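Will it do the washing-up, though

Every March I get the same urge to let a machine take over the kitchen, and every March I end up with my sleeves rolled up and a scourer in my hand. This year I at least did some reading first.

I should say where I stand. I own a dishwasher, which is a robot in the sense that a bus is a chauffeur. It washes things very well once I have scraped them, rinsed the worst of them, argued with the bottom rack and put the lot in. Then it beeps until I take everything out again. The washing was never the part I minded. What I want gone is the carrying, the stacking, the wiping and the picking up of one sad spoon at a time.

So I went looking for that, and there is a lot of it about. Brirau, who started out making warehouse arms, now have a film of one clearing a table to piano music. I watched it 2 times before I spotted the small print in the corner saying it had been sped up 10 times. At that rate our Sunday lunch things would be back in the cupboard in time for Monday's. Skornirley want you to sign up for a household helper that will "learn your home", and their list of things your home should avoid having includes stairs, rugs, dim corners and glassware. I live in a terrace with all four. The cat isn't mentioned, though I doubt that's good news.

The one I warmed to was Akolgo, a smaller outfit, who publish their failures. Their write-up covers 400 goes at picking up crockery and putting it in a rack, and 127 of those went wrong in some way. Dropped, missed, squashed, or (my favourite category) "placed confidently elsewhere". I have lived with people who scored worse, but they were cheaper to run and could be shouted at.

What the write-up brought home to me is how odd a table is after a meal. In a factory the same part turns up in the same place facing the same way, and an arm bolted to the floor will put it in a box all night. My brother-in-law's place has had machines like that for years and they get on with it. A table has bowls, some of them on their sides. It has a bottle lying down that ought to be standing up, and fruit that may be pudding or may be rubbish, depending on who you ask. Some of it goes in the fridge. I can't write down the rules for our table and I've been clearing it for half my life.

A bowl is its own small misery. Do you pinch the rim, or get underneath? Two fingers will do for the rim if you come at it straight, but then it tips, and if there was soup in it you now have a floor job as well. I do this with a hand I never think about, usually while listening to the radio and being cross about something else.

Jotum reckon on a kitchen model you can buy "soon", a word I last trusted when the plasterer used it. I've put my name on their list anyway — it costs nothing, and the emails are cheerful.

Meanwhile there's a roasting tin soaking in the sink. It has been soaking since last night, and I am told that counts as doing it.
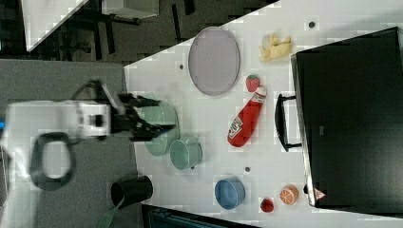 Bowls first, ketchup later.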